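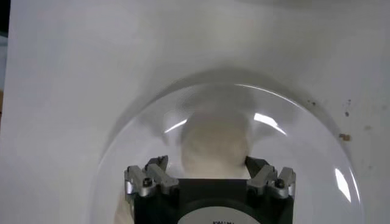 Gyu-bin Song wrote in after the last issue to ask why a clear cover that looks clean on the shelf shows a haze as soon as it goes over something white. The letter went on to say that two domes of the same size, washed in the same sink, had come out different, and that a cotton-filled display under one of them looked gray by comparison with its neighbor.

The short answer is residue. The longer answer takes up the rest of this item, as several members have asked for the cleaning and setting procedure to be written down in one place. It replaces the half-page that went out in March.

Residue and background

A dome over a dark base hides a film of detergent or skin oil fairly well. The film scatters a little light back toward the viewer, but the reflections on the curved surface are stronger and the eye goes to those. Over a matte white base the situation changes. The white sends light up through the wall from below, and any film on the inside face lowers the contrast of whatever is under the cover. Pale contents suffer most. Cotton, wool, down and bleached seed heads have very little tonal range to begin with, and a thin haze takes most of it away.

Before cleaning, check which face carries the film. Breathe lightly on the outside. If the fog clears evenly, the outside is probably good and the inside is at fault. If it clears in bands or leaves a fingerprint, start with the outside. Members who skip this step tend to polish the outside again and again with no result.

Washing

Remove the dome from its base by lifting straight up with both hands flat on the sides. Do not tilt it off a soft display. The rim drags fibers and the display has to be reset.

Use lukewarm water and one drop of plain dish liquid in a plastic tub. Do not use a bare sink. Line the bottom of the tub with a folded dish towel. Wash the inside first, then the rim, then the outside. Fabric softener residue in the wash cloth is a common cause of haze, so keep a few cloths that are laundered without it.

Rinse twice. The second rinse should be distilled water where the tap water is hard. The Flomstead supply is hard enough to leave visible spots, and members on that side of town should treat the distilled rinse as required. Brorkville water is softer and a tap rinse is usually acceptable.

Stand the dome rim down on two strips of wood with a gap between them, so that air can get inside. A dome set flat on a towel traps moisture and dries with a ring about a finger's width above the rim. Leave it overnight. Wiping a wet dome with a paper towel puts lint on the inside wall, where it will be seen.

Alcohol may be used on glass for the last wipe. It must not be used on acrylic, which can craze. If the material is not known, treat it as acrylic.

Setting white material under a cover

Cotton and similar fills should be conditioned in the room for a day before they are covered. Fill brought in from a cold garage and sealed at once can fog the inside wall.

Pull the fill apart by hand and let it settle before judging its height. Cotton that has been compressed in a bag continues to rise for several hours, and a tuft that clears the wall at noon may touch it by evening. Contact with the wall leaves a flat spot on the fill and a smear on the dome. Where the fill is held with tweezers, grip it low and release slowly. Loose fibers follow the tips upward if the tips are pulled away quickly.

Static is the other difficulty. A dome that has just been polished will draw fibers off the display as it comes down. After polishing, let it stand for an hour, or pass a slightly damp hand over the outside before lowering it. Anti-static sprays are not recommended inside an enclosed cover.

Lower the dome straight down. If the rim catches a fiber, lift and start over. A fiber trapped under the rim holds it up enough to admit dust, and it will be seen against a white base.

Light

Every curved cover shows highlights. They cannot be removed, but they can be moved. Three lamps will give at least three bright marks, and a window adds another, usually a long one down the side. For a white display on a white ground, use one large diffuse source placed high and to the rear of the viewer's shoulder. Switch off the rest. Shading on the base also helps, since it gives the rim an edge to read against. Completely even light makes both the dome and the base disappear and leaves the fill floating.

Jörg Strobel ran a comparison on the bench last month with a strip lamp and the same lamp behind tracing paper. The bare strip gave a narrow hard streak across the upper wall. With the paper in place the streak was wider and much weaker, and the fill could be viewed from the front without moving one's head. Tracing paper must be kept clear of hot bulbs. Use LED lamps only.

Storage

Domes are stored rim down, one to a shelf space, with a sheet of unprinted paper beneath. Nesting is not allowed for club stock. Of the 7 covers inspected for this item, every one that had been nested had a scuffed band on the inside wall. Light scuffs on acrylic can be reduced with plastic polish. Scuffs on glass are permanent for our purposes.

Glass covers go on the lower shelves, acrylic above. Return the storage card with the date of the last wash filled in. Cards are numbered, and card 106 is still missing.

Supplies

Lint-free cloths and wooden drying strips are in the cabinet by the door. The Yeon cotton fill is preferred over the Tomudard for small displays, being less tightly packed in the bag and needing less time to rise. The Tomudard is adequate for large bases. Distilled water is to be brought by members.

Questions on cleaning should be sent to the newsletter with the dome material, the water source and the cleaner used. Submissions for the next issue close January 31.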